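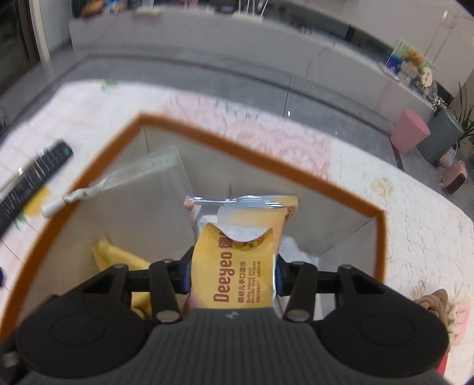 Oct 17, 2019 | By Shiela Dela Peña

Filed under: Home & Family / Tidy Corner

I have finally done the bed box! Regular readers will remember I promised this back in May, when Adjoa Eshun wrote in to ask how anyone with a small child keeps the bedroom from turning into a second playroom, and I replied (very grandly) that I'd show her my system. I didn't have a system. I had a heap.

So, the box. It's an open one with an orange rim and white insides, no lid, and I do all the filling with it sitting up on the bed, on the pink flowery sheet, so I can tip things out next to it and sort without kneeling on the floor. My knees are grateful. The only trouble is that whatever was already on the bed gets mixed in, and the remote control very nearly went into storage with everything else.

Wipes are the main thing. We're on the yellow packets of Deeyeo hand and mouth ones at the moment, and I used to have packets everywhere, half of them dried out because somebody (me) hadn't pressed the sticker down. Now they live in the box and I'm not allowed to open a new packet until the old one is finished. I lay them flat if there's room, label up, and stand them on end once it gets crowded.

Then the odds and ends. Soft stuff goes to one side, anything flat and see-through goes upright against the back, and long awkward things get poked in last at a slant, sticking out over the rim if they must. I know the proper tidying people would have dividers. I bought a set from Manalastas for £18 and they slid about so much that I've given them to Jericho Salazar for his sock drawer, where I'm told they are very happy.

What doesn't go in: toys. They have the long white counter across the room, along with the boxes and packets that haven't found a home yet, and yes, that end is still a bit of a mountain. One thing at a time! Rosalinda Policarpio swears by clearing a surface for 5 minutes before bed and I mean to try it, probably after half term.

I'd give the box a quick going-through every couple of weeks. Empty wrappers creep in, and so do hair ties, and last time I found a library card I'd already paid to replace.

Next issue is coats and wellies, and Amado Mercado has offered to let me loose on his hallway. If you've got a shoe rack you love (or one that fell apart on you), send me a line before then, as I'm dithering over the Pedeck one and it isn't cheap.

Last updated: 10.42 am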